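We use cookies to remember your reading preferences. Accept | Decline

4. Trip Announcements and Reader Response in Personal Travel Blogs

4.1 Material

The corpus was drawn from Dernolell, a hosting service for personal blogs, and consists of 472 posts written by the owners of 42 blogs. A blog was included if its owner had announced at least one trip in advance and had later posted about the same trip. Blogs run by travel agencies, hotels and airlines were left out, as were blogs on which more than half of the posts were marked as sponsored. Posts were saved with their comment threads, and threads were closed to further collection once the last trip report had been archived.

Each post was assigned to one of four phases: announcement, preparation, on the road, and return. Where a single post covered two phases, the phase taking up the larger share of the words was used. Posts on packing were coded as preparation even when the trip had no stated departure date. Posts queued before departure and published during the trip were coded by their content, so a packing list that went live after the writer had left home still counts as preparation. 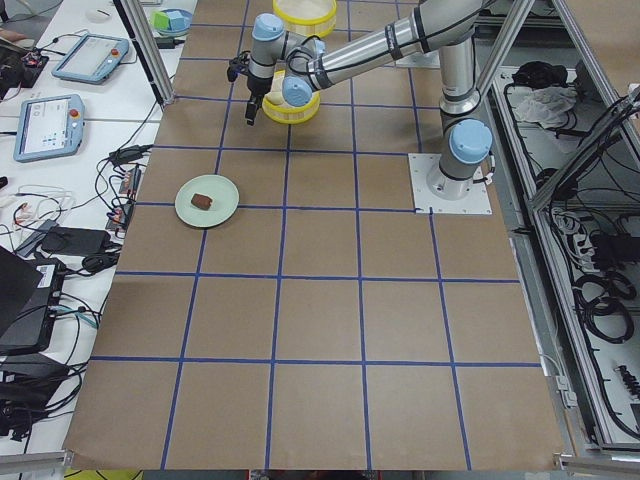 Comment threads were coded separately from the posts. A comment was treated as a reply to the blog owner unless it quoted or named another reader. Greetings with no further content ("have fun," "safe travels") were kept, because they make up much of what readers write under an announcement and removing them would change the shape of the thread. Duplicate comments left by the same reader within one thread were merged.

4.2 Coding of reader comments

The coding scheme has nine categories. Most of them concern what the reader asks for or offers: route advice, lodging advice, food advice, an invitation to meet, a personal memory of the place, a question about cost, a greeting, a correction, and a remaining category for everything else. The invitation to meet was the hardest to apply. Readers often write that they would love to get together and name no place or time, and it is not clear from the thread whether any plan is intended. We coded a comment as an invitation only if it contained a place, a time or a request for contact details. The rest went to greetings.

Coding was done in Ovum, which shows the full thread beside each comment. An earlier pass in Laitinen, which shows comments one at a time, had produced a large number of corrections that turned out on rereading to be jokes directed at other readers. That pass was discarded and none of its codes were carried over.

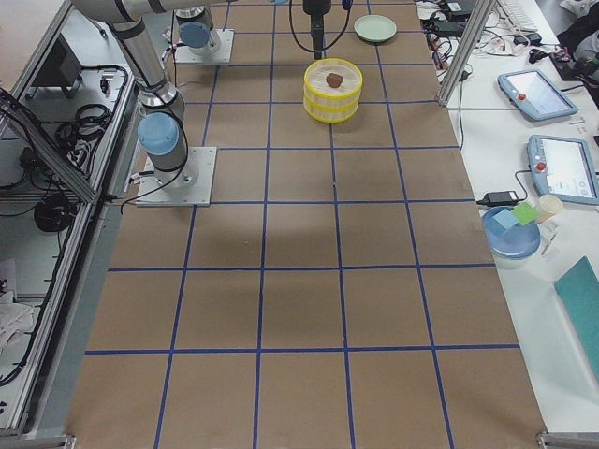

Figure 1. Work table with taped grid, yellow sieve-like container, mint-green plate and two robot arms.

4.3 Observations

Announcement posts drew mostly greetings and invitations. Route and lodging advice appeared later, under preparation posts, and tended to come from readers who had already commented on the announcement. Writers who named the city they would visit received advice on that city; writers who named only a country received personal memories instead, many of them longer than the post itself.

On-the-road posts were short and their threads shorter. Several writers apologized for poor connections or for posting out of order, and readers rarely raised the matter themselves. Return posts brought a second round of greetings along with questions about cost, which were almost absent from the earlier phases.

Meetings between bloggers form a special case. When the trip was planned around such a meeting, the comment threads of the attending blogs overlapped heavily, and the same reader might leave near-identical comments on each. The Pumari meetup, attended by writers of nine blogs in the corpus, accounts for most of this overlap. Its threads are reported separately in Section 5, and the phase comparisons given there were run both with and without them.

Shares: 4 | Comments: 0

Contact | Terms of use | Copyright 2024 | Back to top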